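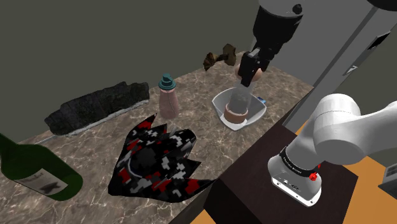 Distractor shuffling in the Lovex kitchen: results, and one question about the success test
Posted by k_sekiguchi, December 22, 2019

We use cookies to remember your login and your reading position. By continuing to browse the board you accept this. Manage settings

k_sekiguchi wrote:

Dear all, I promised in the other thread to report when the distractor experiment was finished. It is now finished, so I write down the method first and then the result, and at the end I have a question.

The task is the usual one of our group at Perkodgate. The arm has to take the tall object from the counter, lift it and bring it to the bowl. The policy was trained on demonstrations with the tall object, the bowl and nothing else on the counter. For the test we made 31 layouts. In each layout the tall object and the bowl stay inside the region known from the training, and the other things are drawn from the object library and placed freely, under the condition that they do not block the straight path of the gripper. Every layout was run 10 times with small noise on the starting joint angles. There are 2 views, one fixed at the side and one at the far corner, and the policy receives both.

The result is less bad than I expected. In 5 layouts the policy failed in every run. In all other layouts it succeeded in most of the runs, and the failures which remain look like ordinary grasp failures: the fingers come too high, or one finger lands on the cap. The 5 bad layouts are different. There the arm goes to a wrong place from the first moment, with confidence, and closes on air or on another object.

My question: our success test asks only whether the base of the object has risen over a threshold. Is this acceptable, or should I also demand that it is over the bowl at the end? The numbers above are with the threshold only.

Katsuhiko Sekiguchi

jhermans wrote:

Thank you for posting the layouts that fail completely. Most people would have put them into the mean and continued.

On your question, I would say the threshold only is not acceptable if the task sentence says "to the bowl". You are measuring a lift. Please call it a lift, or change the test. I had the same discussion in March with the people in Oltville and we lost a good amount of time on it, since half of the group reported lift and the other half reported placement, under the same column title.

Second remark. What do the 5 bad layouts have in common? If you tell me they all contain the same distractor, the conclusion is about that object and its texture, and the shuffling has told you little about clutter in general.

Jeanine

amedeo_m wrote:

I disagree with Jeanine on the first point, at least in part. The lift is the part of the task that distractors can disturb. Once the object is in the hand, the transport is easy and the bowl is a large white target. If you demand placement you add noise from the release, and the release in Lovex is not reliable, the contact solver lets things slide between the fingers in a way I have never seen on our real gripper. So a placement number would partly measure the solver.

I would report lift and say clearly that it is lift.

k_sekiguchi wrote:

Thank you both. To Jeanine: yes, I checked, and you will not like the answer. Four of the five contain an object with the pixel camouflage texture. The fifth does not contain it, and I have no explanation for the fifth.

I had chosen this texture with intention. It has strong edges everywhere and I wanted to see if the visual encoder is attracted by it. But I had mixed it with the normal library and did not balance it, which was a mistake in my design. I should have made a separate condition.
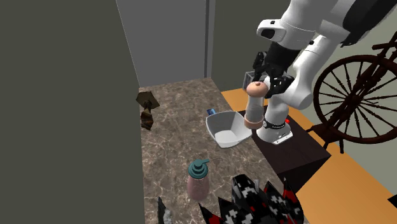 The comparison that I could still do was to look inside the layouts where the same texture is present and the policy succeeds, and to ask what is different there. I have such layouts also, so the texture alone is not enough to make it fail. My present belief is that the position of the texture in the view matters more than its presence. In this run, for instance, the camouflage object fills a part of the lower border, quite near to the viewpoint and large, and still the gripper has the pepper grinder by its top and holds it just above the counter, to the right of the bowl. The soap dispenser also stands nearer to the viewpoint than the bowl does. When I move the camouflage object to the same distance as the grinder, in the middle of the counter, the arm often goes there. I have done this by hand only and not in a systematic way, so please do not cite it.

Katsuhiko

hsalgado wrote:

Nice image, and it raises my old complaint again. You have a spinning wheel standing at the right border, behind the pedestal side, with all these thin spokes. Is that in the training scenes as well? If the room is changed between training and test, then you have two factors at once, the clutter on the counter and the background, and your 31 layouts cannot separate them.

We saw in our own work that the background had a larger effect than the objects. The policy had learned where the counter ends by the color of the floor. When we changed the floor it reached too far. It had nothing to do with any distractor.

Henrique

amedeo_m wrote:

@hsalgado the orange floor would be a nice test for that, then.

For the balance problem I would propose the simplest thing: take every layout, keep the geometry fixed, and swap the texture of one distractor between camouflage and plain gray. Run both. You have pairs, and the pairs answer Jeanine. No new placement code is needed.

k_sekiguchi wrote:

To Henrique: the room furniture is drawn again for each layout, in the training and in the test, from the same list. So the wheel is possible in both. The floor color is the same in all of them, and here you have a valid point against me, I cannot say anything about the floor.

To Amedeo: the pairs are a very good idea. I can start them this week.

mhoshino wrote:

I read the thread with interest. I am the one who wrote the placement part of the object library, so please allow me some remarks.

The library does not sample orientation in a uniform way. Flat things are placed flat, and objects with a marked axis may be placed standing or lying. The camouflage texture is attached by default to meshes with long thin parts. So if you compare "camouflage" with "not camouflage" in the default library, you compare also spiky shapes with compact shapes. Amedeo's pairs solve this, but only if you really swap the texture on the same mesh. Please do not swap the object. In the configuration file there are two entries with similar names, and the wrong one swaps the object.

About the sliding in the grasp: this is a known problem with the default friction of smooth cylinders. We used a higher value for the experiments with the Qin policy and it was better, but then lying bottles became too easy to drag. I do not have a value that is good for both.

Masanobu Hoshino

jhermans wrote:

Masanobu, this should be written in large letters in the documentation. I have used the library for a long time and I did not know that the texture was connected to the mesh type.

Amedeo, I accept your argument about the solver but I draw the other conclusion from it. If the release is not reliable in simulation, then a policy which lifts badly, for example by the very edge of the cap, is hidden by the threshold test. It passes. A real gripper would lose the object on the way. I would rather have a noisy number about the complete task than a clean number about a part of it. We can leave it there, I do not think we will agree.

amedeo_m wrote:

Agreed that we do not agree. Report both and let the reader choose, it costs one more column.

k_sekiguchi wrote:

I will report both columns, with "lift" and "placement" as titles. The paired runs will use the texture entry that Masanobu means (I had the wrong one open in my editor, so thank you for the warning). For the friction I keep the default now, so that the new numbers can be compared with the old ones.

Henrique, if you can send me your floor variants in any format, I will add them as a third condition. It will not be ready at the same time as the pairs.

hsalgado wrote:

Sent to your university address. The gray one has a wrong scale, multiply by 2.

Get new replies in this section by e-mail once a week. Enter your address to subscribe to the newsletter. You can unsubscribe at any time.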